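Gripper trial: Skurnach vs. Bever
1/4/18

The Skurnach fingers are rated for 1,000 cycles between pad changes. Ours slipped at 38, so we're not ready to order more. The Bever pair did better on the same 8 objects, but it costs far more and the controller still drops its settings overnight. Sauerland says new firmware will fix that - they said so in August too.

Whiteboard work is next. It looks great in a demo and says little about grip force, so please keep logging the dull pick tests as well. 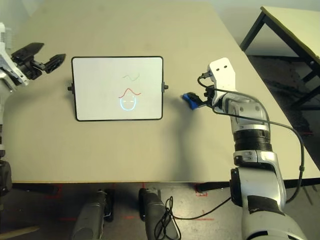 Whiteboard setup at Rirnwood, with a blue item in the right gripper.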